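To: the Werville robot learners list
Date: Saturday, April 8, 2023
Subject: Re: how many examples before you change the layout?

On the garden tool task, you wrote:

> We have been gathering examples at Hakbridge with one tool and one bin, always in the
> same spots, and the policy looks wonderful until somebody bumps the bin. Before we
> throw it all out and start over, I'd love to hear how the rest of you handle this. Do
> you shuffle the table every time, or do a block of runs and then shuffle? And how
> picky are you about throwing away a bad run? We have 500 so far and I am a little
> afraid to look at them closely.

Hello to you and to everyone at Hakbridge, and please don't throw out your 500! We had the same sinking feeling last July, when our first batch turned out to be very nearly the same run over and over. We kept it, mixed it in with the newer material, and it still earns its place in the training set.

We are on the third version of the Bangera set now, with 1069 runs saved and 491 of those on the toy garden tools going into the clear bin. What we do these days is shuffle the tools before every single run and move the big things (the bin, the tray) in blocks of 100. Shuffling the tools takes a few seconds, so there's no excuse to skip it. Moving the bin means checking that both arms can still reach it, and if you do that every time you'll be there until supper.

When I say shuffle, I mean the angles too. For a long while we were all laying the forks out like silverware without noticing, all of them nice and straight. Now I make a point of leaving some leaning left and some leaning right, and letting a couple sit close together as a pair. The close pairs are where the learner has the most trouble, so I would put in more of those than feels natural. We keep the heads pointing away from the arms for now. Turning them around is its own block, and I'd rather get this one solid first.

It also helps to look at the same job from both the fixed camera and a wrist camera before you decide the layout is a good one. Things that are plain as day from one can be a muddle from the other.

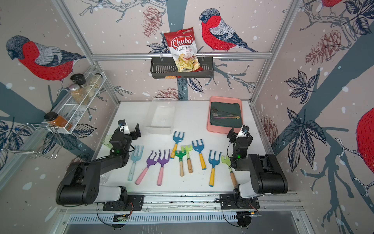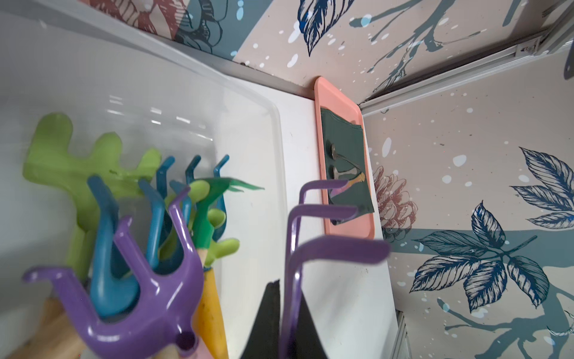

Bangera set, garden tools to bin. First: fixed camera, tools on the table, bin empty. Second: wrist camera, six tools in the bin and a purple one near the gripper.

The wrist view is the one I'd ask you to spend your time on. Once there's a bunch of tools standing in the bin, the heads overlap and the clear sides throw bright reflections, and a moving tool can smear quite a bit. We used to toss any run with blur in it. I've come around to keeping them — the arm is going to see blur when it's working on its own, so it may as well see some while it's learning.

As for being picky, our rule is pretty simple. If a tool gets dropped and picked up again, we keep the run and tag it "recovered." If the person driving stops for a long think in the middle, we trim the pause. If an arm hits the bin hard enough to shove it, we stop there and throw the run out. I know the folks using the Flatance tools score every run from one to five, and I admire the patience, but we could never agree among ourselves on what a three was.

My suggestion would be to pull 100 of yours at random and just watch them with a cup of coffee. You'll know by the end of the cup whether they're worth keeping. Then do one new block with the bin moved a hand's width to the side and train on old and new together before you change anything else.

I'm happy to send our tag list and the little script we use for trimming pauses. It's not pretty and the comments are mostly me grumbling at myself, but it runs. Write back on the list so the others can chime in, and do let us know how the bumped bin goes.

Warmly,
the Bangera bench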